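# Yard Signs, Mailers, and the Race for a Seat on the Water Board

Project report, Campaigns and Local Media seminar

The assignment was to follow one election from filing day to the night of the count and say something sensible about how the candidates tried to win it. Most of the class went for the governor's race, which has helicopters in it. We drew the Clistlow Water District, Seat 3, which has a pump station.

Two people wanted the seat. Ray Šimkus had held it for two terms and ran on the slogan "Steady Hands, Clean Water." His opponent, Lorna Pullach, taught middle school science and ran on "Ask Where It Goes," a line that tested well with everyone except the people who thought it was about sewage. It was about money. She had to explain this at every event we attended, and by the end she'd gotten pretty quick at it.

## What we collected

Our material came from four places: the mailers, the radio spots, the two candidate forums, and the signs. We'd planned on a fifth, social media, but Šimkus didn't have any and Pullach's page was mainly photos of a creek.

The signs took longest. We drove the same loop of county roads every weekend and logged what we saw, on which side of the road, and whether it was on a lawn or on public ground. Over the whole campaign we logged 190 signs. Of those, 39 were on public ground, where signs aren't allowed, and the two campaigns split them close to evenly, so each was able to accuse the other of it at the second forum with perfect accuracy.

The mailers were easier. Each campaign sent three. We got ours by asking registered voters on Do-yoon's street to save them for us, and by the third round people were leaving them on his windshield along with the pizza coupons.

## The message battle

Šimkus opened in the spring with a radio spot on the local AM station. It ran during the farm report, and it sounded like the farm report. A man read out the number of feet of pipe replaced since the last election, and then the name of the candidate. There was no music. We played it for the seminar and one classmate asked when the ad would start.

Pullach's first spot went after the rate increase. The district had raised the base charge the year before, and her ad used a kitchen table conversation between two actors who were clearly reading. The claim was that the board had approved the increase "in eleven minutes." We checked this against the minutes of the meeting, and the item did take eleven minutes, though four of them were spent on a motion to turn down the air conditioner.

From there the two campaigns settled into a pattern we ended up calling pipe and bill. He talked about pipe. She talked about the bill. Neither one answered the other until the second forum, when the moderator from the *Clistlow Resport* asked them straight out whether the pipe had caused the bill. (The paper's name started as a typesetting error and they kept it.) Both candidates said it was a very good question. 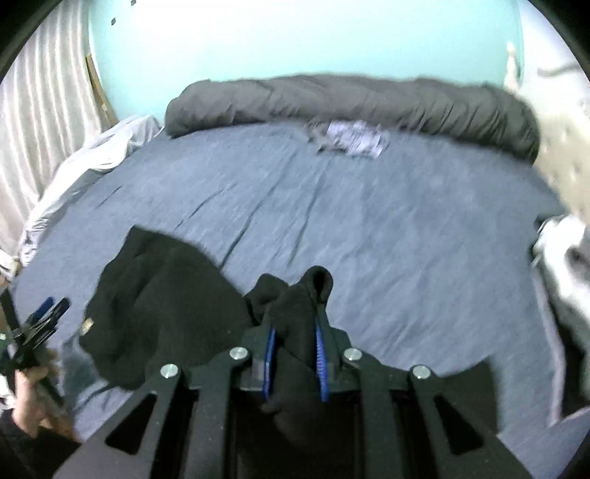
*By Nabila El Ouafi and Do-yoon Son*
*19 July 2022*

## Who was listening

To get some idea of whether any of this reached voters, we ran a short survey outside the grocery store and the library. We handed out 200 forms and got 32 back. This isn't a good response rate, and our instructor has asked us to say so plainly, so we're saying so plainly.

Among the people who did respond, most could name Šimkus and fewer could name Pullach, but more people could repeat her slogan than his. Several gave us slogans that belonged to other races. One person wrote a full page, front and back, about a culvert. We've kept it in the appendix, where it's the best written thing in the report.

We asked which single item had made the biggest impression. The signs came first, ahead of the mailers. Radio came last, and the only people who mentioned it were the ones who listened to the farm report anyway. We'd be careful with this. People standing in a parking lot that has a campaign sign at the exit may be inclined to remember campaign signs.

## Money

Both candidates filed their disclosures on time. The Pullach campaign spent more on mail and the Šimkus campaign spent more on radio, and both bought signs from the same print shop, which also printed the ballots' sample copies and the menu for the diner where the candidates each held a breakfast. It was a good spring for the print shop.

Neither campaign had outside groups spending on its behalf. We had a whole section of the outline set aside for outside groups.

## Result

Šimkus won. The margin was wide enough that Pullach called him before the last precinct came in, and close enough that he thanked her for "a real race," which he had not done for his previous opponent, who was his cousin. The new term starts in August.

We can't tell from our data what decided it. Our guess, and it's only that, is that incumbency did most of the work. Voters in a low-turnout race seem to reach for a name they already know, and he'd been on the water bill insert for years. Pullach had the line people remembered. Remembering a line and voting for the person who said it are apparently separate activities, and next time we'd write the survey to ask about both.

## Problems and what we'd change

We started the sign log two weeks late, after most of the first wave was already up, so we can't say who went first. Both campaigns say they did.

We also rated the ads for tone on a five-point scale, each of us separately, and then compared. We agreed on the mailers nearly every time. On the radio spots we disagreed on almost all of them — Nabila had the pipe ad down as neutral, and Do-yoon had it as positive on the grounds that the man sounded proud of the pipe. A third rater would have helped. We asked around, but the governor's race people were busy.

The coding sheet, the sign log, and the blank survey form are in the shared folder under Seat 3. The culvert letter is in there too, with the writer's permission.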